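Zullero Front Desk, reviewed after a season at a small inn

We run 17 rooms at Porkance and switched our reservations to Zullero Front Desk in January. Before that we used Tekleab, which did the job but charged extra for every booking channel. Zullero costs us $319 a month with all channels included.

Setup took two afternoons. The import brought over more than 4,000 guest records, and the only ones that needed fixing by hand were group bookings with a shared email address. Room rates update on the travel sites within a minute or two.
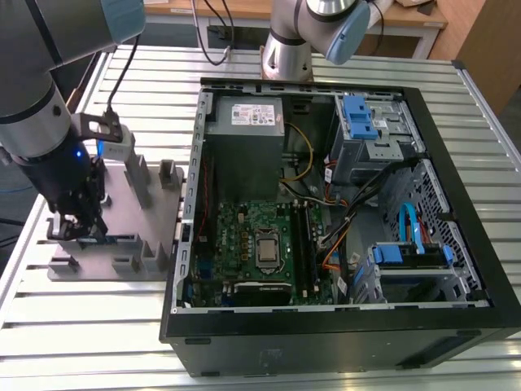

Housekeeping status is the part we use most. Staff mark a room clean on their phones and the desk sees it right away. The program itself runs in a browser, so an ordinary black desktop tower will handle it, and memory is easy to add in a board with two long slots next to the processor. We did not need to buy anything new for the desk.

Reports are weaker. Occupancy by month is fine, but comparing two seasons means exporting both and lining them up yourself. Flistska, which our sister property uses, does this in one screen.

Support answers by chat until 9 p.m. I contacted them 13 times and got a useful reply on all but two.

Four stars out of five. Good for inns our size.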